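Skarora Hand Gripper, Set-Up and Care Guide
Section 4: Pads, Fingers and the Cloth Check

Before you start

This section covers fitting finger pads, squaring up the fingers and running the cloth check in a Brotov practice booth. If your gripper came out of the box with its pads already on, you may skip to step 5. Most people skip to step 5 and come back.

You will need the hex key from the accessory bag, a spare pair of ribbed pads, one dry cotton cloth and 400 grit paper. The hex key is small and black and would like to live under your bench.

Fitting the pads

1. Switch the handle off and wait for the light to go out. The light takes its time.

2. Back out the mounting plate screws two turns. Do not remove them. They are sold in bags of 1000 and you need fewer than that.

3. Slide the old pad off and the new one on, ribs facing into the gap.

4. Tighten by hand, a little on each screw in turn. Power drivers strip the thread and void the warranty, in that order.

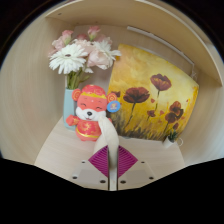 Fig. 4-1. Ribbed pad and screw holes in the mounting plate.

CAUTION: Keep the finger tips clear of anything you are fond of while you adjust. The tip reaches further forward than the pad does, and plush will let you lean on it without complaint. A vase is less forgiving.

Squaring the fingers

5. Open the gripper fully. The two fingers should mirror each other. If one looks as if it is thinking about something else, loosen its plate and start again from step 2.

6. Fold the cloth into a flat stack and lay it on the booth floor, fold toward you.

7. Bring the open fingers in from the front, one on each side of the cloth, without closing.

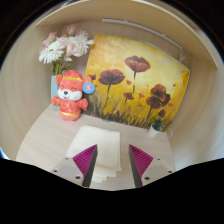
One Purkix owner wrote in after the last edition to say that step 7 was where everything went wrong, and that the cure was to rest both elbows on the bench before moving at all. We tried it. It works, and it is now step 7a.

7a. Rest both elbows on the bench.

8. Close slowly until the ribs touch the cloth, then stop. Lift 2 inches, hold, and put it back down. A good pair of pads leaves the stack folded. A bad pair leaves you with laundry.

Note: The Moradi pads from the older kit fit the plate but sit proud of it. Sand the back lightly with the 400 grit paper. Do not sand the ribs. People do sand the ribs.

Checking your view of the booth 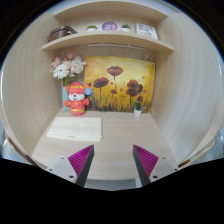 A gripper that is set up correctly can still miss if you start from a lazy position. Stand back far enough to see both pads and the whole desktop between the side panels, then open wide before you approach. Put the cloth down at the left front and the right half of the desktop stays mostly clear, with room to set the stack down again without visiting the succulent. Keep tall items toward the back. Leave the decorations where they are between runs, even if the mouse or bear (our office is divided) seems to be enjoying it too much.

9. Repeat the lift from the left, then from the center. Log each result on the card in the back of this guide.

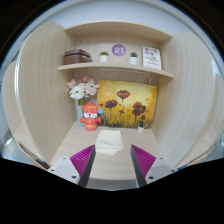

Photo: Skarora Service Desk

10. For the center lift, line up the cloth with the gap between the pads before you move forward. Correct your aim while you are still short of the cloth. Correcting it afterward is called pushing.

Upkeep

Wipe the ribs with a damp cloth at the end of each day. Check the plate screws every 1000 closes and replace both pads at 2000, as a pair. Replacing one pad and saving the other gives you a gripper with opinions.

If the fingers drift again within a day of squaring, the plate is bent. Go to Section 6.

Guide revised 13th October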